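A few posts on clotheslines and drying racks, after two years of living without a dryer. Putting it all in one thread so I can stop answering the same questions one at a time.

The dryer died in August. The repair quote was $800, and a new one of the same size was going to be more than 1,000 with delivery and taking the old one away. I said I'd think about it for a month and I'm still thinking about it.

We're in Prindton, for anyone new. Second floor, a balcony that faces the wrong way, and a strata rule that says no washing visible above the railing. So everything below assumes you don't have a backyard. If you have a backyard, put up a line and enjoy yourself. 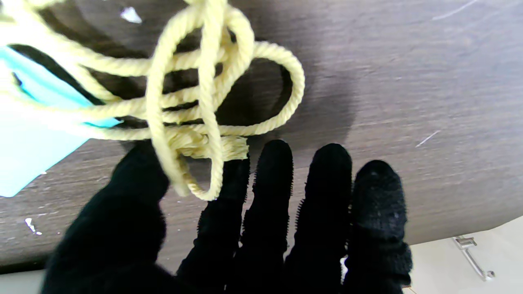
First question is always what sort of line to buy. I've used plastic-coated wire, cotton cord, a retractable one and whatever was in the cupboard. Plastic-coated wire is easy to wipe clean and it holds its shape, but it cracks where it bends around a hook. Soft rope grips pegs better. The trouble with rope is storage, and a heap of pale yellow rope on a dark brown wooden table, tangled up with itself, is how mine has always ended up when I take it down in a hurry. Coil it over your elbow, tie the end around the middle, hang it on a nail. It takes a minute.

Rope also stretches. Put it up tighter than looks right, hang a full load, then tighten it again the next day. After that it mostly settles down.

If you can't tie a trucker's hitch, learn that one knot and skip the rest. I was taught it by Huệ Diệp, my neighbour downstairs, in the laundry room, on a mop handle. It lets you pull a line tight and undo it without a knife.

Retractable lines: I've had two. The Tateck lasted one winter before the lock started slipping. The Mendo is still going but it sags in the middle with anything heavier than shirts. Both claimed a full load of washing. I don't know whose washing.

Racks. The folding kind with wings is the best thing you can buy for a small place. Put it where air moves, which in our place is the hallway, so we turn sideways to get past it. I've stopped noticing. Visitors haven't.

Leave a gap between items. I used to fill every rung because it looked efficient, and then everything smelled like a wet dog by Wednesday. Now I use every second rung for towels and jeans and all of them for socks and underwear.

A fan makes more difference than heat. An ordinary pedestal fan on low, aimed at the rack from the side, will dry a load of T-shirts overnight. Jeans need until the afternoon. Open a window a bit even if it's cold out, or you're only moving the water from the clothes to the walls.

Check your walls, by the way. We had mould behind the bookcase the first winter. I washed it off, moved the bookcase out a hand's width, and started running the bathroom exhaust whenever the rack was full. It hasn't come back.
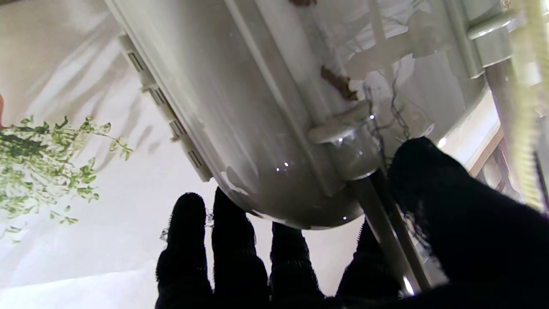
Spin speed is the other half of it. Our washer defaults to a slow spin on the everyday cycle and I used it that way for years. Putting it up to the highest setting took hours off the drying time. Shirts come out more wrinkled, so shake them hard before you hang them.

Do a second spin for towels. Just the spin, no wash. You'll see water go down the drain that would otherwise have been on your hallway floor.

Sheets are the hard part. I fold them lengthwise and hang them over the top of two doors, with a clean pillowcase over the top edge of each door first. Turn them once. If it's raining all week I take them to the laundromat and pay the money. Giang Khương from work does all her bedding there on purpose and does the rest at home, and I think she's got the right idea.

Wool goes flat on a towel. Don't hang it. I have a grey jumper with sleeves down to my knees and that's how I know.

Crunchy towels: people ask about this more than anything else. Less detergent helped, and so did a good snap before hanging and another one when they come down. Vinegar in the rinse did nothing I could feel. Some people like them a bit rough. I've come around to it.

Pegs. Wooden ones go grey and leave marks if they get left out in the rain. Cheap plastic ones go brittle in the sun and ping off in pieces. I bought a bag of the Đoàn steel ones at the market and they're fine, but they're thin, so they leave a little crease at the shoulder. Peg shirts at the hem.

Timing. I put a load on at 7 in the morning and hang it before work. If I do it at night I forget it in the machine and have to wash it again, and there goes whatever I saved on power.

On the power bill: it did go down. I'm not going to post numbers because we also changed the hot water settings that same winter and I can't separate the two.

Things I miss: warm pyjamas, and getting cat hair off. The dryer used to deal with cat hair. Now I use a damp rubber glove on dark clothes once they're dry, which works but is a boring way to spend an evening.

Things I don't miss: cleaning the lint trap, and shrinking things. My T-shirts are lasting longer as well, or at least the collars are.

Would I buy another dryer? If we had a baby, yes, that week. For two adults and a cat, we get by. Somebody asked about heated racks and I haven't tried one, so if you own one, tell me how it goes with jeans.

Replies are open. I'll get to the ones about duvets tomorrow, I've got a load to bring in.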